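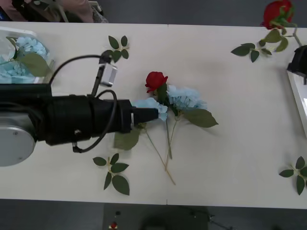
I spent most of Tuesday morning at the Lodham lab watching a robot try to put a bunch of flowers together, and I'd happily have stayed for the afternoon too. The group there has a new result out on teaching arms to handle floppy, awkward things, and they've picked artificial flowers as their test. If you've ever tried to get a stem into a bunch without wrecking the ones already there, you'll know why!

The short version is that they taught the system with fewer demonstrations than they used last year, and it got better. Mostafa Gaber, who leads the work, told me the old approach needed 600 recorded runs, all with a person guiding the arms from start to finish. The new one got by with 474. That might not sound like a massive drop, but every one of those runs means somebody sitting there moving a flower across a table, over and over (I had a go, and my shoulders were complaining before I'd placed my second stem).

What changed is how the runs get chosen. The team calls the method Muvumico, and as far as I can follow it, the software keeps an eye on where it's least sure of itself and asks for more practice on just that bit. So if it's fine at picking up a rose but hopeless at the moment the rose has to slide in beside its neighbour, people don't have to show it the picking up again. They start from the tricky part. Mostafa compared it to learning a piano piece, where you go back over the four bars you keep fluffing and leave the rest alone for a while.

The other half of it is the views. One camera looks at the whole table and another rides along at the wrist, and the two don't always agree on what matters. From up high you get the layout. From the wrist you get petals, leaves and the gap between the fingers, plus a fair bit of smear whenever things are moving fast. Earlier versions threw the smeary pictures away. Muvumico keeps them in, and the group reckons that's where a good share of the improvement comes from, as the system learns not to panic when the view goes soft for a moment.
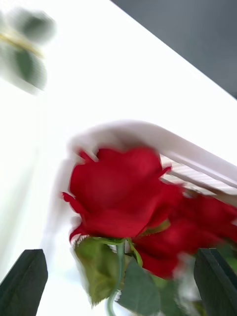
*A red rose between the gripper fingers, from the wrist camera at Lodham.*

I asked why flowers, when most labs I visit are stacking blocks or folding towels. Part of the answer is that a flower is a rotten shape to hold. The head is big, the stem is skinny, and the leaves get in the way of everything. The colours help as well – red and pale blue are easy for a human to pick out when checking through hours of recordings. And part of it, I suspect, is that Mostafa just got sick of blocks.

Now for the cautious bit. The tests behind the paper covered 34 arrangements, all on the same kind of table under the same lights, and all with artificial stems. Real ones bruise and drip, and the group hasn't tried them yet. Villalobos, the flower wholesaler that put in some of the money, would obviously like to see that sooner than later. There's also the matter of speed. A practised florist would run rings around this thing, and the team is pretty relaxed about saying so.

Still, I liked what I saw. I'd expected something stiff and jerky, and there were moments when an arm went in toward a bloom at just the angle I would have picked myself. There were also moments when I had to stop myself reaching over to help.

Next up is a run with Arnetti, who make packing gear and want to know if the same trick works for herbs and bunched greens. That's pencilled in for February. The recordings will be shared with other labs once they've been tidied up, and Mostafa says anyone who wants them early can drop the group a line.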